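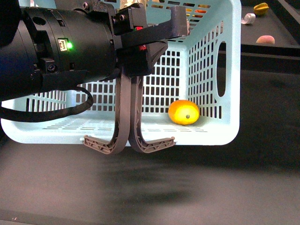
EDU 318 Classroom Environment and Organization
Handout 4: Planning wall space and seating
Instructor: Zhenhua Cai

Read before the lab session. Bring a tape measure and the floor plan of your placement room.

1. Terms

Display area: any vertical surface used for posted material, including doors and cabinet fronts. Windows are excluded.

Coverage: the share of the display area that carries posted material, given as a percent. Gaps of less than a hand's width between items count as covered.

Reference display: material students look at during a task, such as a number line, word wall, or lab procedure.

Celebration display: student work posted after a task is finished.

Decor: borders, theme cutouts, banners, and anything else that is neither reference nor celebration.

2. Measuring coverage

Measure the width and height of each wall in inches. Subtract windows, the whiteboard, and any surface the fire code keeps clear. Add up what remains. Then measure the posted items, treating each cluster as one rectangle. Divide the second total by the first.

Worked case, Fokstead Elementary, grade 4 room. Coverage in April was 85 percent. The teacher removed all decor from the front wall and moved celebration displays to the back. Coverage fell to 43 percent. The number of reference displays did not change. The usual error in this calculation is to leave the whiteboard in the display area, which makes coverage look lower than it is.

Check your district's limit before you plan. Many fire codes cap paper on walls at a set percent, and the cap can differ between rooms with and without sprinklers. The building office will have the figure.

3. Placement rules used in this course

3.1 The front wall carries reference displays only. The exception is the daily schedule.

3.2 Reference displays go at the seated eye level of the students who use them. For grades K to 2 this is lower than most teachers expect. Sit in a student chair and check.

3.3 Lettering must be readable from the farthest seat. Print one line, post it, and walk back before printing the rest.

3.4 A theme, if used, is limited to borders, labels, and the door. Labels keep one typeface and one background color through the whole room.

3.5 Remove a reference display when the unit ends. Store it flat and mark the unit name on the back.

4. Seating and sight lines

Draw a straight line on the floor plan from each seat to the center of the board. Any line that passes through a cabinet, column, or another student's desk at less than arm's length is a blocked line. Mark it in red.

Rows give the fewest blocked lines and the most difficult access for the teacher. Clusters of four give good access and leave two students per cluster turned from the board. The horseshoe works up to 18 students in a standard room. Past that number a second inner row is needed, and the aisle behind it has to be checked for wheelchair clearance.

The Sakside plan (named for the school where Ataberk Karabulut drew it up) uses pairs set at a slight angle toward the board, with one center aisle. It has no back-facing seats. Its weak point is the rear corners, where the side wall displays are seen edge-on. See the second floor plan in the course packet.

5. Labels and storage

Label the shelf as well as the bin. Pair each word label with a simple drawing through grade 1. The Siriwardena reading covers bilingual labels, pages 78 and following. Note the order of languages: it stays the same on every label.

6. Lab task

a) Measure coverage in your placement room and show the calculation.
b) Sort every posted item as reference, celebration, or decor.
c) Draw the current seating with blocked lines in red.
d) Propose one change to the walls and one to the seating. State the new coverage.

Drawings may be made by hand or in Pratorex. Hand drawings need a scale bar. Submit as one file by 05/11/2024. Groups of two are allowed if both students are placed in the same building, and both names go on the first page.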